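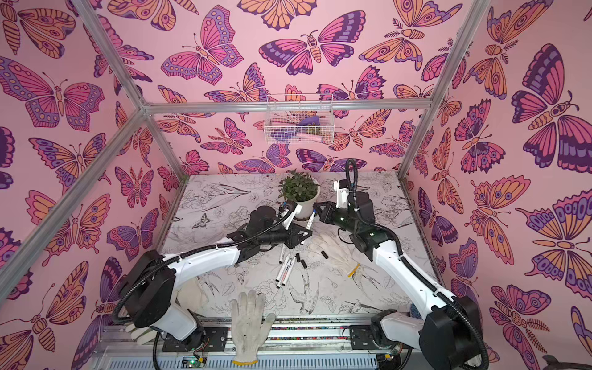 Les deux bras et leurs feutres blancs, atelier Derkora.

Mardi, par l'équipe de Derkora

Faut-il réserver pour la visite ?
Non, poussez simplement la porte à 9 h — nous serons ravis de vous accueillir !

Que verra-t-on ?
Deux bras blancs, une table à dessins de fleurs et d'oiseaux, et puis des feutres, 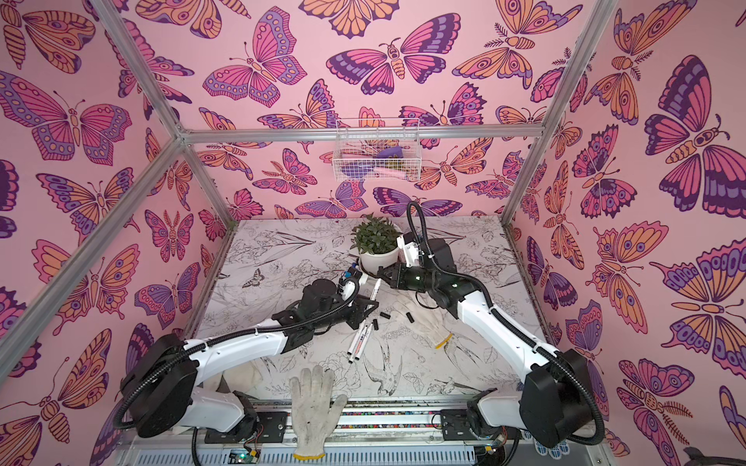

que les visiteurs nous demandent toujours d'approcher. On prend volontiers le temps d'en parler, même longuement.

Les enfants sont-ils admis ?
Bien sûr, avec un adulte.

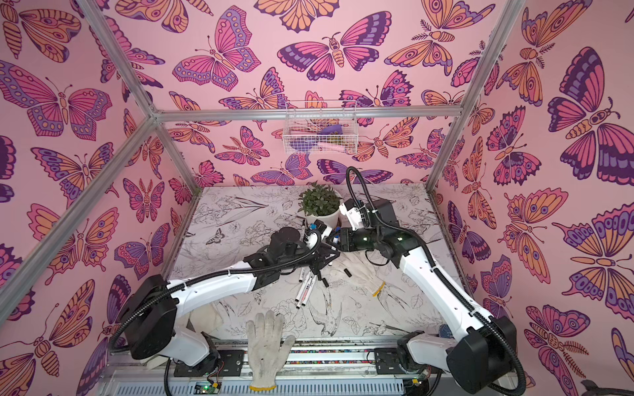 L'atelier de Derkora, accueil et visites

Pour les groupes, écrivez-nous avant décembre, c'est plus confortable pour tous.

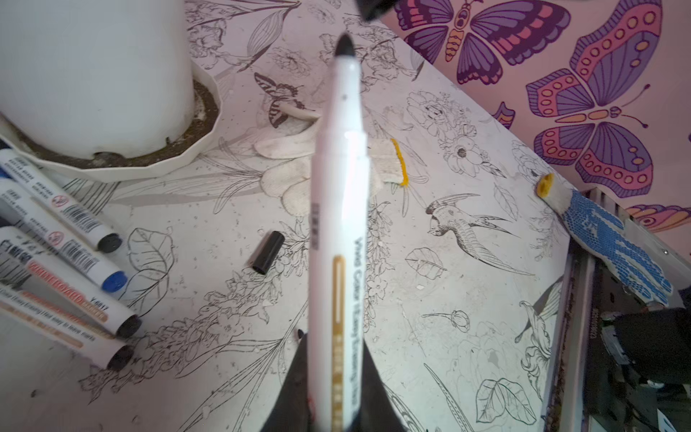
Combien coûte l'entrée ?
Elle coûte 2 euros, à régler sur place.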